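Flitmont Walking Access Study - progress report to Stodik Fund
12 May 2023
Prepared by Zihan Qian, for Guoqing Xie

Short one this time, the full tables go in with the August report.

Where we are

Household survey closed. 795 forms back, of which 131 came in on paper and had to be typed up by hand. That took longer than planned and is the main reason the bus stop work slipped. Data entry is finished, cleaning is not. Most of the mess is in question 6 (how long do you walk to the nearest grocery), where people wrote things like "depends on my knee" or gave a time for the drive instead. We are coding those seperately and not throwing them out.

First read of the answers: older residents walk more than we assumed but in shorter trips, and they plan the trip around places to sit. Shade came up over and over in the open comments. So did crossing times. Parking hardly at all, which surprised Cui's team, who wrote the parking section and fought for the space.
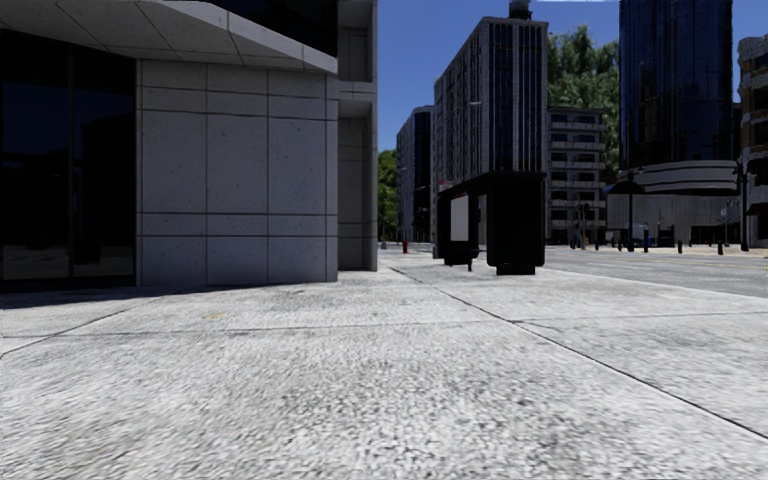 Interviews. 6 long ones done, all transcribed. Two more people asked to be interviewed after the paper forms went out and we'd like to say yes - small extra cost, see below. Translated consent form is in use now, no complaints about it. The first version was too long and we cut it to one page.

Bus stop work: behind. Jonitz delivered the timetable data late and in a format we couldn't open, then sent it again with the weekend services missing. Third version looks complete. Still checking. If it holds up we are back on schedule by the end of the next period, if not I will write to you before then.

Money

Underspent on travel, over on printing. Would like to move 100 dollars from travel to interview thank-you payments, covers the two extra people. Need a yes or no by email, nothing formal.

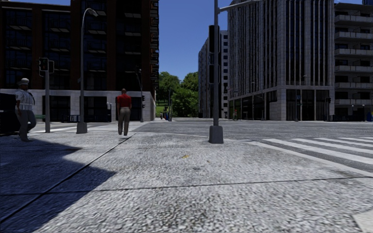 Paved sidewalk at a street corner, part in shadow, part in full sun.

Problems

Lost one research assistant to a full-time job. Not replacing, hours are spread over the rest of the team. Response rate from the rental blocks is low, managers would not let us past the lobby in some of them. Mailed a second round of forms, got a few back. The report will have to be careful about what it says on renters.

Next

Finish cleaning. Code the open comments. Draft chapter two (trip length and rest stops) and send it to Guoqing for a first look, rough is fine. Set a date for the residents' meeting, the room we used last time is closed for repairs so we need somwhere else with a ramp.

Questions to me directly please, the project inbox is still being moved over.

Zihan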